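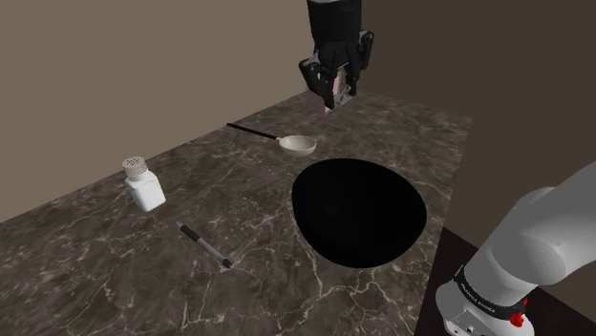
I'm looking for home cooks who'd like to help me test recipes this fall. I've been writing a small community cookbook about what people in Prorkmont really eat on a weeknight, and I've reached the point where I can't trust my own taste buds anymore (I have eaten the same bean stew nine nights running, help!). You don't need a fancy kitchen for any of it. A dark marble counter with pale veins running through it is lovely for rolling out dough, and so is a scratched-up table with a bit of flour on it.

So what would you be doing? I'd send you 4 recipes over the season, usually one soup or stew, one bake and a couple of things I'm still fighting with. You cook each one at home, exactly as written the first time please, even if your hand is itching to add garlic. Then you fill in a short form and tell me what went wrong, what confused you, and whether anybody asked for seconds. If you want to cook it again your own way after that, go wild, and do write to me about it - half the good ideas in the book so far came from people ignoring me.

I pay $300 for the full set, and groceries are on top of that. Keep your receipts. Coetzee, the grocery on the corner by the old Plallwood mill, has agreed to put testers on a store account, so if you shop there you won't have to pay up front at all.

You'd be a good fit if you cook at home most weeks, can read a recipe in English and own an oven that more or less holds its temperature. Beginners are very welcome! I already have plenty of confident cooks and I badly need someone who'll tell me that "fold gently" means nothing to them. I'd also love to hear from anyone who cooks for kids, or for just one person, as my portions are all over the place.

Please tell me about allergies when you write. The bakes use nuts and dairy, and I can swap things around if I know early.

Each recipe takes around 2 hours including cleanup, and you get two weeks to fit it in. We also have one get-together at the Perkik hall at the end, with leftovers and a lot of opinions.

To apply, drop a note in the box at the Perkik hall or use the contact form on this page by 11/05/2021. Tell me the last thing you cooked and whether you liked it.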